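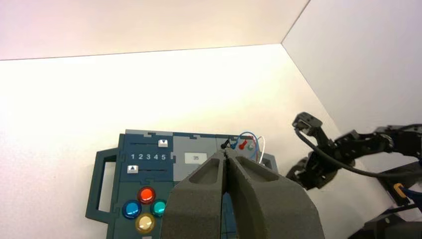 Bleed them all again, says the engineer – but my upstairs radiators are still lukewarm

landing_light
Monday, May 2, 2022

Right, I'm stuck and a bit fed up. We're in a semi in Jara and had a new Pumon boiler put in just before December. Downstairs is lovely, almost too warm in the hall, but the two back bedrooms never get past lukewarm. I've bled them, rung the engineer, been told to bleed them again, bled them again, and got a tiny hiss and then water. Pressure is fine. The engineer charged me £212 for a visit where he mostly stood on the landing feeling pipes, so I'm not keen to have him back unless I have to! Is this a balancing thing? And can I do it myself without flooding the place? I've got a spanner and a free weekend, that's the extent of it. The radiators all have the twisty numbered valve at one end and a plain white cap at the other.
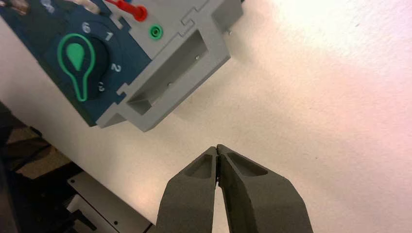

Electronic device and gripper tips, close up

teapot_and_towels

Sounds like balancing to me, we had just the same in our old house. The hot water takes the easy way round and your hall radiator is hogging it. The plain white cap is the bit you want – it's the lockshield valve. Pull the cap off (some have a little screw) and there's a spindle underneath.

What I did: heating off until everything was cold, then opened every valve fully, numbered ones included. Write down how many turns each lockshield took, you'll thank yourself later. Then heating on, and go round feeling which radiators warm up first. Those are the greedy ones. Shut the lockshield on the greediest right down, open it a quarter turn, and leave it a while before you touch it again. The furthest ones stay wide open. Mine took most of a Sunday and I had to go back to the bathroom one because I'd overdone it and it went stone cold. Go gently with old valves, and keep a towel underneath, they can weep a bit round the spindle.

rad_man_zorkgate

check trvs arent stuck. pin goes down and stays down. take the head off and see if it moves, dont pull it out

slippers_on

Agree with balancing, but have a look at the pump setting too if yours is separate from the boiler. Ours is a Zornon in the airing cupboard and it had been left on 2 by whoever fitted it. I turned it up one and the back bedroom was better by teatime. If the radiators are hot at the top and cold along the bottom that's more likely sludge, and no amount of fiddling with valves shifts that. Ours were 30 years old and we ended up replacing 4 of them. Which way round are yours, cold at the top or the bottom?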